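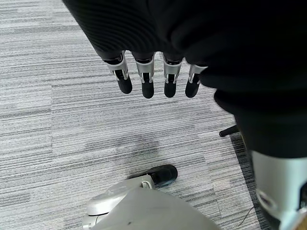 Lost roller musical Sidance to return to cinemas in its longer cut

October
By the Film Desk

The roller-disco musical Sidance will be shown in its original roadshow length for the first time since its preview run, after the restoration house Grondetti finished work on a new digital master. The film's current owner, Egilsson, confirmed on Monday that the longer cut will open at the Dradia before going to other cinemas later in the season.

The release version of Sidance has been available on and off for decades, mostly in a faded transfer made for television. It runs shorter than the preview version by one full production number, most of a second and a large part of the subplot set at the radio station. These sections were taken out after poor preview cards and were not kept with the main negative. Trade papers of the time reported that the film failed to recover the cost of its prints and advertising, and there was no budget to store trims.

The missing footage was found in a set of five reels held with unrelated material from the same studio's advertising department. The reels had been logged under the title of a different picture, a sports comedy made in the same year, and had been moved between stores at least twice under that label. They were opened last year when Egilsson had the store checked ahead of a lease ending.

Source material

Grondetti worked from three kinds of element. The cut camera negative survives for the release version and was used wherever possible. It was scanned dry for the most part, with wet-gate scanning kept for two reels where base scratches ran through the image. Splices were checked by hand before scanning and a number of them were remade.

For the restored sections there is no negative. The five reels are a combined positive print of the preview cut, struck in a hurry and never fully graded. The colour stock is of a type known for loss of the cyan and yellow layers, and the print had gone strongly to magenta. Grondetti rebuilt the balance shot by shot, taking the neighbouring negative as the reference wherever a set or costume appeared in both.

The third element is a 16mm reduction print of a single number, "Two Left Wheels", made for a dance teachers' conference. It is softer than the other sources and has a tighter crop at the sides, but it includes a few seconds that are torn out of the 35mm preview print. Those seconds have been enlarged and placed in the new master. The company has not tried to sharpen them to match. Its technical notes state that the change in texture will be plain to anyone sitting in the front half of a cinema, and that artificial sharpening gave worse results on the moving skaters, with a false edge forming around arms and hair.
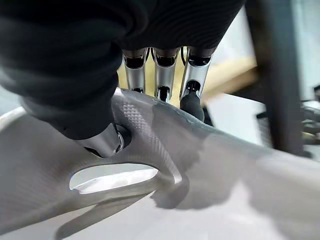 In total, 816 shots in the longer cut were given some manual repair beyond the automatic dust pass. Most of these were small: single-frame dirt, lab marks at the head of a shot, minor density flicker. The heaviest work was on the opening crane shot, where the negative had torn across several frames and been taped on both sides. The tape was removed, the frames were scanned separately and the lost picture area was filled from the frames before and after.

Optical work has been left in its original form. The star filters, the multiple-image split during the title song and the long dissolve into the rink were all made on an optical printer, and each carries the extra grain and contrast of the duplicate stock. Grondetti considered rebuilding the split from its first-generation parts, two of which survive, but the remaining parts could not be found and the idea was dropped. Reducing grain in the optical sections alone was tested and rejected.

Sound

The sound has been the slower part of the job. Sidance was mixed in four-track magnetic for a small number of preview prints and in mono optical for general release. The mono mix survives complete for the release cut. The magnetic stripe on the preview reels had begun to shed, and the tracks could only be played a limited number of times before the heads needed cleaning.

Each reel was transferred in one pass at reduced speed and then corrected. Track three, carrying most of the dialogue to the right of centre, had dropouts throughout the radio station scenes. These were filled from the music and effects tracks where no one speaks, and from a cassette dub of the preview mix where someone does. The cassette runs fast by a varying amount and had to be matched line by line.

The restored four-track mix will be offered to cinemas alongside the mono. Where the two differ in content, as in the second chorus of the title song, the restoration follows the magnetic version. The mono has a different lead vocal take at that point, and this will be kept as an alternative track on any later home release. No new stereo or surround mix has been made.

Reaction in the trade has been cautious. The release version has a loyal following, mainly for its dance numbers, but it was badly reviewed at the time and has rarely been booked outside late shows. Programmers who have seen test reels of the longer cut describe the added radio station material as slow, and useful chiefly for explaining why the band arrives at the rink in the wrong costumes, a point that makes no sense in the shorter film. The added number, a ballad staged in an empty car park at dawn, is regarded as the more important recovery.

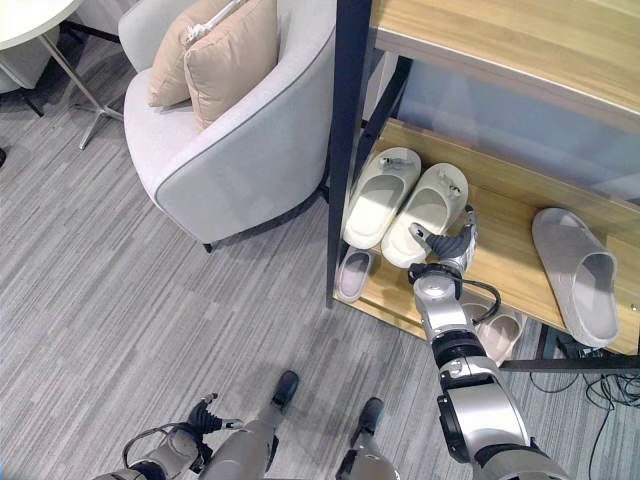
Slippers on the lower shelf, next to the grey armchair.

Screening format

The Dradia will show the film from a digital master with the original overture, interval and exit music in place. The overture survives only as a mono tape with hand-written cue sheets. The cues ask for the curtain to open eight bars before the end and for the house lights to go down in two stages, and the cinema will follow them.

The Dradia has 600 seats in its main house and a screen wide enough to take the film at its intended ratio without lowering the top masking. The preview print was marked for 2.35:1. The television transfer was cropped at both sides and panned, in several dance scenes cutting between the left and right of what had been filmed as a single wide shot. Viewers who know the film only from that version will find fewer cuts in the rink scenes than they remember. No shot has been removed to achieve this.

A photochemical print was discussed. Egilsson paid for a short test on current print stock, and the results were judged good in the daylight scenes but heavy in the rink interiors, where the coloured lighting already sits close to the limit of what the original negative recorded. A full print remains possible if enough bookings come in, but none has been ordered.

Subtitles for deaf and hard-of-hearing viewers have been prepared for both cuts. The lyrics were taken from the publisher's sheets and then checked against the performances. They differ in a good many places, most often where singers on skates appear to have dropped words for breath, and the subtitles give what is sung.

Rights

The delay between the discovery of the reels and the present announcement was due mainly to music clearances. Two songs cut before release had never been licensed for exhibition beyond the previews, and the agreements for them had lapsed. One has been cleared in full. The other, heard for under a minute on a car radio, has been cleared for cinemas only, and home release depends on a further agreement. Egilsson said that it does not intend to replace the song and would sooner wait.

Credits have also been checked. The release version left out the choreography assistants and all but one of the skating doubles. The preview print carries a longer end roll with these names included, and the roll has been restored as it stood, with two spellings left uncorrected. A separate card at the very end lists the restoration staff and the elements used for each section.

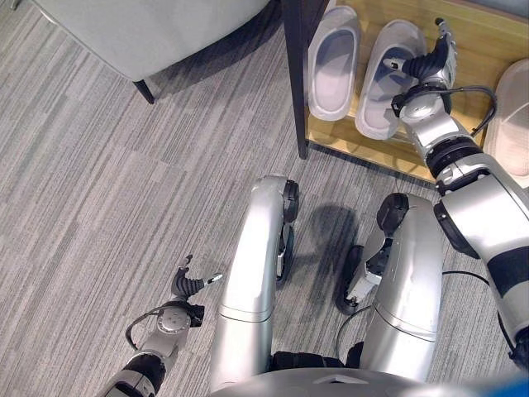

White slippers on the low shoe rack.

Storage

The five preview reels have been rewound on to new cores and placed in cold storage. Their condition is described as stable, though the magnetic stripe is not expected to play again. The raw transfers of all tracks have been kept, including the passes not used in the mix, together with the uncorrected scans. Grondetti has also recorded new separation negatives on black-and-white stock for the preview-only sections, giving those scenes a film element that does not depend on colour dyes.

The shorter cut will stay in circulation. It has been conformed from the same scans with the same grading, so that cinemas may book either, and the old television transfer will be withdrawn. Prices for the two versions are the same. Bookings for the longer cut open to other cinemas once the Dradia run has ended, and venues asking for the four-track mix will be sent a test reel with level tones and a minute of the title song for checking speaker balance.

Recent items
Drive-in double bills: which prints are still fit to run
Magnetic striped prints and how to store them
Interval music returns to three repertory houses
Grading dance scenes shot under coloured light
Film fairs and poster sales this autumn

Last updated: Monday, 4.40 pm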